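**Rocío Cáceres**
November 18, 2021

1/ I have been asked to write the house rules for hand-held gripper demos at Menley. The last version was 13 pages and opened with a definition of "table." Mine has to fit in a thread, so here goes.

2/ Rule one: the table goes on its tape marks. You may feel the table is better 2 inches to the left. You may be right. Put it back.

3/ Rule two: cables run down and away from the work. If a cable crosses the tabletop between you and the cup, stop and reroute it. Do not "just be careful." Keith Holroyd was just careful for most of January and we have the clips.

4/ Rule three: both grippers stay in hand for the whole take, including the one with nothing to do. Hold it low, jaws open, out of the other one's way. It will feel like carrying a second umbrella.

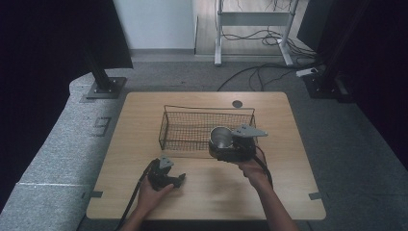
*Photo: Maribel Quintero / Menley*

5/ Cup and basket, right hand working, left hand waiting. Small steel cup, wire mesh basket. Please note the amount of other stuff on the table. Your coffee is not part of the task.

6/ Rule four: pick a pace and keep it. People speed up when they get bored, and take seven looks like somebody late for a train.

7/ Rule five: if you drop something, finish the take and label it as a drop. Don't delete it. Güven Güneş wants the drops. He gets a little sad when there aren't any.

8/ Rule six is about sleeves and is still being argued over. Four replies so far, all from the same person.

9/ Comments by email please. If you want the definition of "table" back in, Grímur Hedegaard kept a copy.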